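Irbridge Community Kitchen and Hall
Minutes of the members' meeting, February
Held in the back hall, 7:30 p.m.

Present: Birgit Kröger (chair), Timo Schmieder (minutes), Hosseinzadeh, Merko, and members as signed in the book.

1. Minutes of the last meeting

Approved with one change. Merko asked that "the members agreed the quote was fair" be changed to "the members heard the quote." Merko does not remember agreeing to anything and neither does the minute taker, who wrote it. Changed.

2. Matters left over

The side door still sticks. Hosseinzadeh planed it and it stuck again when the weather turned. The chair asked if it needed a new door. Hosseinzadeh said it needed a new frame and that a new door in the old frame would be money thrown away. Left on the list.

The key for the cellar has not been handed back. Whoever has it knows they have it.

3. The Zullavus booking system

This took up most of the evening. Zullavus wants us to move all hall and kitchen bookings off the paper diary and onto their online calendar. Their offer is $80 a month, with a setup charge of $400, and the first 2 months free if we sign before the end of the quarter. The chair read the letter out loud in full, including the part about "unlocking the potential of your space."

Merko asked what the potential of our space was supposed to be. The hall is full most evenings and empty in the mornings, and it is empty in the mornings because people are at work. Merko did not see how a calendar would change that.

The chair said the point was double bookings. She asked how many there had been in the past year. The minute taker had gone through the diary and found two. One was the choir and the seed swap, who shared the hall and had no complaints. The other was a birthday party written in under the wrong month by the person whose birthday it was. A computer would have taken that booking just as happily.

Hosseinzadeh was more in favor. The diary lives in the office and the office is locked when Hosseinzadeh is trying to book. Being able to look from home would save a trip. Merko said a phone call would also save a trip. Hosseinzadeh said the phone is in the office too.

There was a long discussion about the older members, some of whom do not use a computer. The letter says bookings can be taken "by any channel." The chair had called to ask what that meant and was told that someone here could take the booking by phone and type it in. So we would be paying for a diary and then doing the writing ourselves, same as now.

The minute taker asked what happens to our bookings if we stop paying. The letter does not say. The chair will ask for that in writing, along with whether the monthly price is fixed and for how long. The man on the phone said it had "never really gone up," and several members noticed the word "really."

A member at the back asked if we could use a free calendar. The chair said yes, very likely, but someone would have to look after it. No one offered. Merko suggested that this told us something about how badly it was wanted.

No vote taken. To come back when Zullavus has answered.
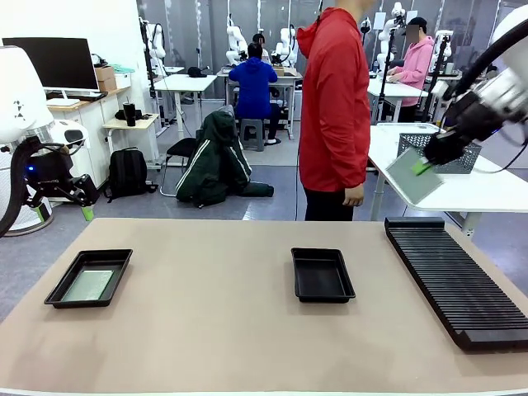 Page last changed: February, by T. Schmieder (item 5 corrected)

4. Kitchen charges

The chair proposed raising the kitchen rate from $9 an hour to something closer to what the gas costs us. She did not name a figure. Merko asked for one. The chair said she wanted the feeling of the meeting first. Merko said the feeling of the meeting would depend on the figure.

Hosseinzadeh pointed out that the rate was last raised on the promise that the second oven would be fixed, and the second oven still does not hold its heat. People who rent the kitchen to bake have been told to allow for it. It was hard to see how we could ask for more before that was sorted out. The chair agreed it was hard but said the gas bill would arrive either way.

Agreed to get the oven looked at first and to talk about the rate afterward. Hosseinzadeh will call the repair people. The minute taker would like it noted that this is word for word what was agreed in the fall.

5. Spring open day

The plan is the same as last year with more signs. The chair felt turnout was good last year. Merko felt it was the same people who come to everything, and asked if anyone had joined as a result. The minute taker checked the book and found no new names in the weeks after. The chair said people may have joined later. That can't be ruled out.

Merko will not block the open day but would like someone to stand at the door and ask people how they heard about it, so that next year we are not guessing. Agreed. Merko to stand at the door.

(Correction: an earlier version of these minutes said the chair would stand at the door. She did not offer to and has asked for this to be fixed.)

6. Any other business

A member asked about the lights in the parking lot, which go off while people are still walking to their cars. The timer was set for the winter evening class and that class now ends later. Schmieder will change it, if the box can be opened without the cellar key. See item 2.

Hosseinzadeh asked if the meetings could start at 7:00. The chair said she would think about it. Several members said they would rather the meetings ended earlier, and it was pointed out that this comes to the same thing only if item 3 is shorter.

Meeting closed at 9:40 p.m.

To do
Kröger: write to Zullavus about price, leaving terms, and who keeps the bookings
Hosseinzadeh: oven repair, price for door frame
Merko: open day, front door
Schmieder: parking lot timer, cellar key

Next meeting to be posted on the board by the office.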